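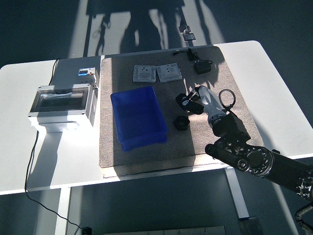 Grundari Display Pedestal, Model 36

Painted wood pedestal for statuary, busts, lamps and potted plants. Indoor use only.

Item overview

The Grundari Model 36 is a square-column pedestal with a stepped base and a molded cap. It stands 36 inches high and has a top surface 13 inches square. The column is hollow and assembled from four mitered panels of solid poplar. The base and cap are solid poplar glued up from narrow boards. All outer surfaces are primed and receive two coats of water-based paint. The underside of the base is sealed but not painted.

The pedestal ships in two cartons and is assembled by the buyer. No glue is needed. The column fastens to the base and the cap by means of threaded rods, which run inside the column and are tightened from below.

Specifications

Height: 36 in.
Top surface: 13 in. x 13 in.
Column: hollow, four mitered panels
Material: solid poplar
Finish: water-based paint, satin sheen
Feet: four adjustable leveling feet, steel with felt pads
Cartons: 2
Assembly: required, hex key supplied
Item number: 570

Finishes

Toledo. Warm off-white with a light brown glaze wiped into the moldings. The glaze is applied by hand and its depth varies from piece to piece. Pedestals ordered as a pair are glazed in the same session but will not be identical.

Flullmont. Flat gray-green, no glaze. The sheen on this finish is lower than on the others, and it shows fingerprints more readily. A coat of clear paste wax is recommended where the pedestal will be handled often.

Bright White. Plain white, no glaze.

Primed Only. One coat of gray primer, lightly sanded. Intended for buyers who will paint the piece themselves. Chalk-type, latex and alkyd paints may all be used directly over the primer. The primer is not a finished surface and will mark if left bare.

Colors on a monitor differ from colors in a room. Painted sample blocks are available for all finishes except Primed Only and may be ordered separately.

Assembly

Open both cartons and check the contents against the parts sheet before starting. Lay the column on a blanket or rug with the end marked B toward the base. Pass the threaded rods through the column and seat them in the cap. Slide the base onto the rods, fit the washers and nuts, and turn each nut a few turns at a time, moving diagonally from one to the next. Stop when the joint closes. Overtightening will crush the edge of the column panels and crack the paint at the miter.

Screw in the leveling feet last. Stand the pedestal upright in its final location and adjust the feet until the cap is level in both directions. On thick carpet, recheck the level after one week and adjust if needed.

Placement and loading

Center the object on the cap. Nothing should overhang the top surface by more than a third of its own width. Tall or top-heavy pieces should be secured with museum putty or wax. The Model 36 is not recommended for use with heavy stone figures in households with small children or large dogs; for these, see the Tradthorpe low plinth, which has a wider footprint.

The column can be weighted. Remove the cap, lower a sealed bag of dry sand into the column, and refit the cap. Weight the pedestal only after it is in place, and remove the sand before moving it.

Potted plants require a waterproof saucer. Water standing on the cap will lift the paint at the molding and is not covered under the warranty.

Care

Dust with a dry, soft cloth. Marks may be removed with a damp cloth and a drop of dish soap, then dried at once. Do not use ammonia cleaners, abrasive pads or silicone polish. On the Toledo finish, avoid rubbing inside the moldings, where the glaze is thickest. Small chips can be filled with the touch-up paint packed in the hardware bag.

Shipping and returns

Finished pedestals are painted to order. Orders placed in December ship after the holiday shutdown. Unassembled pedestals may be returned in the original cartons with all packing inserts. Sample blocks and weighted or repainted pedestals are not returnable. Damage in transit should be reported with photographs of the carton and the part, quoting the item number.

Related items

Tradthorpe low plinth
Replacement leveling feet, set of four
Touch-up paint, Toledo, Flullmont or Bright White
Painted sample block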